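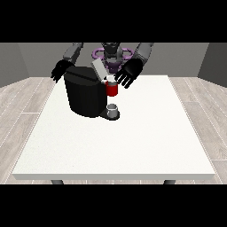
Coffee machine task, lid up, right hand going for the red mug. 1/lots

Okay so a bunch of you asked what I do all day now that I've moved over to the teleop side at Brumden, and the short answer is I make pretend coffee. I put on a headset, I hold two controllers, and I show a simulated humanoid how to work a coffee machine, over and over, until my shoulders complain. Long answer is this thread!

The project is called Ternano. The idea is simple enough. A person does the task by remote control, the software records every joint of the arms and every finger, and later a policy gets trained on the pile of recordings. My job is the pile.

I have 253 demos saved on the coffee task as of 1st December. The target is 436. I have been told the target is "flexible," which in my experience only ever flexes upward.

People keep picturing me in a full body suit with dots on it. Nope. Headset, two controllers, a stool with one short leg. The arms follow my wrists and the fingers follow how hard I squeeze. The legs do nothing in this task, so mine don't either (my step count is tragic).

The first thing you learn is that your hands are not its hands. I'm small. The robot has long arms and shoulders out to here. For my first couple of days I kept stopping short of everything because my own elbow was telling me I was there already. You have to quit listening to your elbow and watch the fingers on the screen.

The second thing is depth. Reaching toward the back of a plain white table with gray walls around it, your eyes don't get much help. I use the edges of the coffee machine as my ruler. When the fingertips line up with the side of the body, I slow way down.

And slow is a whole topic. When I started I thought slow meant careful and careful meant good. So I did these gorgeous, underwater, tai chi demos. Châu Khúc, who trains the policies, looked at the first batch and asked me very kindly if I was feeling all right.

The trouble with super slow demos is all the pausing. If I stop in midair to think, the recording has a long stretch where the right answer is "don't move." Train on enough of that and you get a robot that gets halfway to a mug and just sort of hangs there, pondering. We had one of those. We called it the philosopher.

So now the rule is: think first, then move. I plan the whole reach with my hands in my lap, hit record, and go at the speed I'd use in my own kitchen if the kitchen belonged to someone I was a little scared of.

Let me talk about the approach, because I have Opinions. Coming at a mug from above with the fingers open and spread is my favorite. You've got room to be wrong. If I come in flat from the side with the fingers half curled, one knuckle clips the rim and over it goes.

A knocked-over mug in simulation is funny exactly one time. It rolls in a way mugs do not roll. One of mine went off the table and kept going through the floor, and as far as I know it's still falling.

"Do you throw away the bad ones?" Good question, and the answer changed in October. It used to be that anything with a bump or a fumble got tossed. Now we keep a fumble if I recover from it cleanly. Châu wants the robot to see what getting out of trouble looks like.

Which means I had to learn to fumble on purpose. That is so much harder than it sounds! A fake miss looks fake. I'd drift to the wrong side of the mug, very politely, and then drift back. We ended up dropping the staged ones and just keeping the real ones. I provide plenty.

Somebody in my replies asked what the other hand does. This is my soapbox, hold on.

THE OTHER HAND MATTERS. When your right hand is busy you forget the left one exists, and it wanders. Mine used to sink until it was leaning on stuff. Or it would copy the right one like a kid brother. And all of that gets recorded, and the policy can't tell which hand was doing the job and which one was bored.

So I park it. I bring the left hand up beside the machine, fingers loose, and I keep it there. If I need it for the machine it's close by, and if I don't, at least it's boring in the same way every time. Boring in the same way every time is the nicest thing anyone has said about my data.

Now the flip side. You don't want everything the same. The start of each demo gets shuffled a little, so things sit in slightly different spots, and I'm supposed to vary my reach too. A bit higher, a bit wider, a different wrist angle. If I do the identical swoop every time, the policy learns the swoop and falls apart when the mug moves an inch.

I keep a sticky note on the monitor that says WIDER. Vittoria Lo Presti put it there. She runs the real-robot side out at Warnanitz and she had to live with the results of my first swoop era.

Oh, Warnanitz! So they have an actual physical robot, and they teach it two ways. One is remote control like mine. The other is by hand, where you switch the arm to a soft mode, grab it by the wrist and physically walk it through the motion. I got to try that for an afternoon and I loved it.

It's like teaching someone to dance, if they're heavy and don't know any music. You can feel when the elbow doesn't want to go where you're sending it. With the headset you feel nothing. You find out the elbow's unhappy when the arm starts to shiver.

The downside is you can really only guide one arm well, and fingers are hopeless. Try shaping a robot's thumb with your left hand while holding up its forearm with your right. Vittoria can do it. I got the thing into a pose that can only be described as "waving off a cab."

For two-handed jobs with proper fingers, remote control wins, at least for us. For wiping, pushing, sliding a drawer shut, I'd take hand guiding any day. Somebody will disagree with me in the replies and that somebody will be Vittoria.

Why simulate it first? Mostly because I can do 34 demos on a decent day and never wipe down a counter. Resetting is one button. On the real robot someone has to put everything back, and the someone gets tired, and the mug ends up in the same lazy spot every time.

Also I can be terrible in peace. When I shut the arm into the table in simulation, the worst thing that happens is the table jiggles. Over at Warnanitz there's a big red stop button and a room full of people turning around.

The program I use for replaying demos is called Grasso. I have a love/hate thing with it. Love: you can scrub back and forth and watch each finger. Hate: it saves your camera angle only when it's in the mood, and it loads the longest file first for reasons known to itself.

But replaying is where I've learned the most. You think you did a clean grab, then you play it back and the thumb arrived way after everybody else. I never would've felt that. I now squeeze with the thumb a hair early, and my keep rate went up enough that Châu asked what I'd changed.

A few tips for anyone starting a teleop job, since I had zero:

Reset your shoulders before every take. If you start hunched, the robot starts hunched.

Watch the fingertips and let the palm take care of itself.

Don't chat while recording. Your hands talk too. I have a demo where the robot is very clearly making a point about parking.

Stop when you get sloppy. I cap it at an hour and then go walk around the building. The demos I've done at the end of a long stretch are nearly all ones I later deleted.

Write down what you were trying to do when a take felt weird. "Went high to clear the lid" is so useful a week later when Châu is staring at a hump in the wrist path and wondering if it's a bug.

Speaking of the lid. A raised lid on the coffee machine is a sneaky thing to work around. With a mug up close to it, there's a lane where your hand fits and a lane where it really doesn't, and from inside the headset they look identical. I come in from the outside and keep the wrist low. It took me an embarrassing number of takes to settle on that.

"Does it work yet?" Depends on the day! The last policy we trained could reach for the mug nicely and I got a bit emotional watching it, because it does this little tilt of the wrist right before it closes in, and that's MY tilt. I do that at home with cereal boxes. I passed on a habit.

It then let go too early, which is also mine. I release early because I'm already thinking about the next take. So the next batch is me holding on a beat longer at the end, every time, and saying "two" out loud after the demo's stopped so I know I waited long enough.

"Are you training your own replacement?" I get this one a lot. All I can tell you is what I see, and from my stool it takes an awful lot of person to get one mug picked up. Ask me again when it can do the lid by itself.

"Does the headset make you sick?" It did for the first week. Ginger candy, a fan pointed at my face, and sitting down. Standing was the problem for me. Some of the others can only do it standing, so try both.

"Can I try it?" If you're ever near Brumden and you know me, yes, bring snacks. There's a practice setup that doesn't save anything. My sister lasted one round and high-fived the table.

Okay, break's over and I've got wide reaches to do. Drop questions below and I'll get to them tonight, and if you do hand guiding somewhere, please tell me how you handle thumbs. I'm serious about the thumbs.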